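Spent the last while comparing two wrist tracking setups and two grippers for our paper handling work. Thread with what we measured and what we're keeping. 1/15

Background for anyone new here: we collect hand motion from people doing desk tasks, then train a two-arm cell to do the same tasks. The cell is a pair of Vass arms on a fixed frame. The task for this round is picking up a stack of printer paper, squaring it, and putting it in a tray. 2/15

The trackers first. Option A is the Zimden glove, which is a full hand glove with bend sensors. Option B is a pair of padded wrist cuffs with printed fiducial tags all the way around, read by a head camera. We already owned the glove. The cuffs we put together over a couple of afternoons. 3/15

The glove gives you finger joints directly and the cuffs don't. With the cuffs you get wrist pose from the tags and you have to get the fingers from a hand model running on the video. I expected that to decide it in favor of the glove. 4/15

It didn't, and the problem was paper. People wearing the glove handle paper badly. The fingertips are thick enough that you can't feel one sheet slide on the next, so they start slapping the stack around and pinning it with their palms. The recordings were clean and the behavior in them was useless to us. 5/15

With cuffs the fingers are bare and people go back to doing what they normally do. Thumb on top at one edge, pinch at the opposite corner, lift, let the sheets bow a little, knock them square on the desk. 6/15

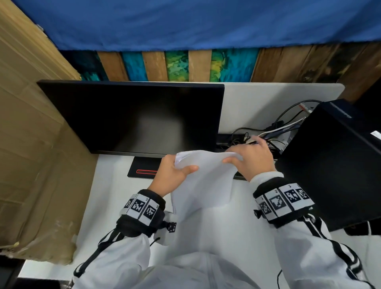

Numbers. We recorded 2854 lifts total across both setups. After throwing out glove takes where the person dropped or crumpled something, and cuff takes where tracking went out for too long, 1181 were left that we would train on. Most of the ones we lost were glove takes. 7/15

Cuff tracking does drop out. The worst case is when the forearm rolls so that you're looking at the cuff nearly end on, and then the tags are too foreshortened to read. Holding paper out in front of you is fine. Reaching across your own body is not. We fill gaps up to 5 frames by interpolation and reject anything longer. 8/15

Tag notes, in case you're building these:
Matte paper, never glossy. Glossy tags wash out under our ceiling lights.
Leave a proper white border. We trimmed the first set too close and detection got noticeably worse.
Stick the tags on after the cuff is closed on an arm, otherwise they buckle when you wrap it.
Write the tag numbers next to the tags. You will mix up left and right. 9/15

Also measure your tag layout after mounting. The padding is soft, so whatever you drew in CAD is wrong. We shoot a short calibration clip at the start of each session, turning each wrist slowly in front of the camera, and solve for the layout from that. Wrist position error on our test rig went from 9 mm to 4 mm with that one change. 10/15

Now the grippers. We ran the same trained policy on two of them. The first is the Tresora parallel jaw with the stock rubber pads. The second is the Harkunix two-finger, where one finger has a thin flexible blade and the other has a wider soft pad. Same arms, same controller, same tray, 1000 attempts each. 11/15

Tresora: very strong, very repeatable, and not suited to this. It needs clearance under the stack to get a jaw in, so you have to present the paper hanging over the table edge. Once it has hold of the stack it never lets go by accident. Flat on the desk it mostly pushed the paper away. Success rate from flat was 31 percent. 12/15

Harkunix: the blade slides under the stack on the desk and the pad comes down on top, which is close to the thumb-on-top grip in the human data. 78 percent from flat. The common failure is the bottom few sheets staying behind, and the second is the stack twisting when only one arm has a good grip. The blade also wears. We changed it twice during the test and I would plan on spares. 13/15

Controller settings mattered more than I thought they would. Both grippers were bad in pure position mode, where the two arms fight each other through the paper and it either tears at a corner or buckles hard. Putting one arm in a low stiffness mode and letting the other lead fixed most of it. If you try one thing from this thread before buying hardware, try that – it cost us an afternoon. 14/15

What we're keeping: cuffs for recording, Harkunix for paper, Tresora for boxes and anything rigid. The glove goes back to the tool handling tasks, where it did well last year. Next round is in July with envelopes and folders. 15/15

Adding a few answers to things that came up in replies.

Why not mount markers on the back of the hand? Tried it early on. The skin moves a lot when you pinch, so the pose wobbles right at the moment you care about. The wrist is steadier.

Latency on the cuffs: we don't run them live. Everything is processed after recording, so I don't have a good figure. For teleoperation I would test it separately before trusting it.

Was the paper always the same? Same type all the way through, plain white office paper, different stack heights. Thin stacks were harder for both grippers. Single sheets weren't part of this test and I don't expect either one to do well on them.

Could the result come from the policy and not the gripper? Partly, yes. The training data is human hands, and the Harkunix closes in a more similar way, so it has an advantage before you start. We didn't train a separate policy for the Tresora. Someone with time to do that might get it well past 31 percent.

Cost of the cuffs: mostly the padding and the hook and loop. The tags come off an office printer. Replace them when the corners start lifting.

Tag layout file and the calibration script are going up once I clean out the paths that only work on our machine.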